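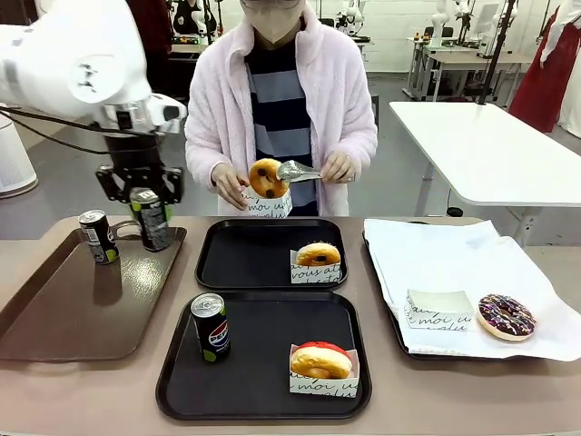
Two slim cans and a brown tray.

CULLDALE'S CORNER SHOPS TO GET A FRIDGE OF THEIR OWN

Prarkside, the soft drinks wholesaler that has spent 11 years telling small shops what they can't have, is to start selling them drinks by the single tray. The scheme opens in Culldale in March and covers any shop with a till, a door and room for one upright fridge.

Until now the smallest order Prarkside would deliver was 200 cans of one flavour. For a supermarket this is a quiet Friday. For a newsagent it is a stockroom, a hallway and part of the upstairs landing.

“I once bought 200 cans of rhubarb tonic because the form wouldn't let me buy fewer,” said Stijn Verhoeven, who runs the Nostard newsagent's on the Culldale road. “I still have most of them. My sister-in-law gets some every birthday.”

Under the new terms a shop can mix up to 3 flavours on a tray and change its mind until 4pm the day before delivery. Unopened trays can go back within the month, though the company asks that they go back the right way up.

Prarkside wrote to 1,284 independent shops last autumn to ask what would make them order more often. The commonest answer was smaller orders. The second was a driver who knocks – and the company says it has spoken to the driver.

“We had a whole department working on loyalty points,” said Arnout Verbeke, head of sales at Prarkside. “Then we read the replies. The department is now working on trays.”

Slim cans will come first, with bottles to follow once the warehouse has found somewhere to put them. Prices per can stay the same whatever the size of the order, and there is no joining fee. Delivery is free on the first tray and costs about as much as a sandwich after that.

Shops in Culldale can sign up by telephone or by stopping the van. Other towns will be added later in the year, in an order Prarkside describes as “mostly geographical”.

Press contact: Sem Brouwer, Prarkside, weekday mornings.

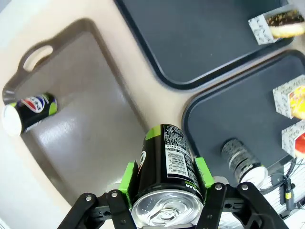 Notes for editors: Prarkside supplies soft drinks, mixers and bottled water to shops and cafes. The rhubarb tonic has been discontinued. Mr Verhoeven is open to offers.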